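**From the Bundstead floor: 4000 examples, and what they taught us**

The Gashaw set passed 4000 examples in March, and we are thrilled! When we started on it last fall the plan was a modest little collection of pick-and-place runs to get the two-arm station talking to the training code. Then the first model came back and did something sensible with a dish towel, and all of a sudden everybody at Bundstead wanted a turn.

For readers who joined the list after the winter issue: Gashaw is our shared project with the Colenmont lab, and its aim is a single policy that can handle soft household stuff. Clothes, mostly, plus bags, towels, and the odd pillowcase. The arms learn from people. One of us drives the robot through a task, the software saves the joint positions and every camera view, and that whole run becomes one example. Do it again with the shirt in a different spot, and again with a different shirt, and keep going until your shoulders ask you to stop.

**The view from the wrist**

Of all the cameras on the station, the wrist ones are my favorite. They ride along with the gripper, so the fingertips stay put in the picture while the whole room swings around them. It takes some getting used to (the first time I reviewed a batch I had to tilt my head for most of it), but the model doesn't mind a sideways world one bit. What it gets is a close look at the place where the fingers meet the cloth, and that's where folding goes right or wrong.

We've also stopped fussing over what else the wrist camera sees. Early on we tried to keep every background plain. The models trained on those tidy runs were lovely on our station and hopeless at Colenmont, where the light is different and the floor is different and there are people walking by. Now people, cables, glare and bright floors all stay in the data, and the newer models travel far better.

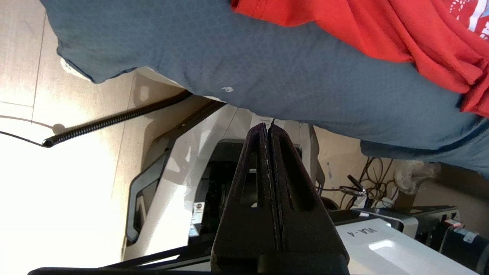
**What changed this round**

- **Shorter runs.** We used to record a full fold from start to finish. Now we split it into reach, grasp, lift and lay down, and each piece gets its own label. If the last step goes badly we keep the first three, and that alone saved us a pile of work.
- **Keeping the recoveries.** When a sleeve slips out of the fingers, the driver goes back for it and the recording keeps rolling. Those runs used to go in the trash. They're now some of the most useful ones we have, and the model has started going back for dropped sleeves by itself, which got a cheer the first time it happened!
- **Bolder colors.** Solid gray and navy were all over the early set. We asked for donations of reds, stripes and big printed graphics, and you came through with two full bins. Thank you.
- **A fixed warm-up.** Every driver now does 10 practice runs that aren't saved before the session begins. Quality on the first saved runs went up right away.
- **Closed-finger starts.** Each run begins with the fingers shut. It sounds tiny, but the old set had them starting at all sorts of widths, and the model would dither at the beginning of a task as if it couldn't make up its mind.

**The numbers, for those who like them**

We held back 100 runs for checking, and none of them go into training. They cover 11 kinds of garment, including hoodies, which remain our great enemy. The hood flops over the collar, the model loses the shoulder seam, and off it goes folding the wrong end. Ideas are very welcome.

Trostent, our labeling tool, got a refresh as well. You can now scrub through all the camera views together, mark the moment of the grasp with one key, and flag a run for a second look without leaving the page. Nearly all the old labels carried over. If one of yours looks off, fix it and leave a short note in the comment box.

**Come drive**

Driving slots for April are open on the signup sheet, mornings from 9 and afternoons from 1:30. No experience needed, and new drivers are a real gift to the set, as everyone moves a little differently and the model learns from the variety. Wear something comfortable, and bring a T-shirt you don't mind seeing folded badly a few dozen times.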